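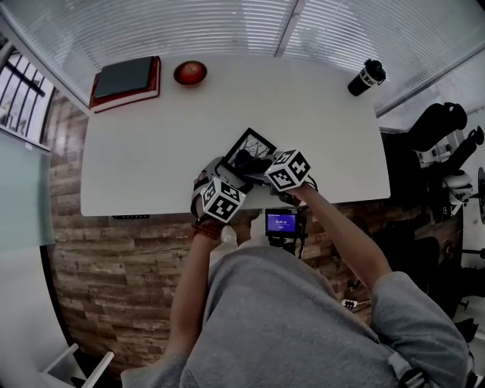

According to the technician at Kevcombe, the jaw had not failed at all; it had been told it was closed.

Chapter 2
Loss of Grip

The Kettunen report covers 300 handling cycles. In two of them the controller recorded a firm hold while the part was slipping. The fault lay in the width reading, which lagged the fingers by 100 ms.

This chapter deals with false grip signals: how they arise, how they are found, and when the machine must stop. Section 2.1 sets out the terms used.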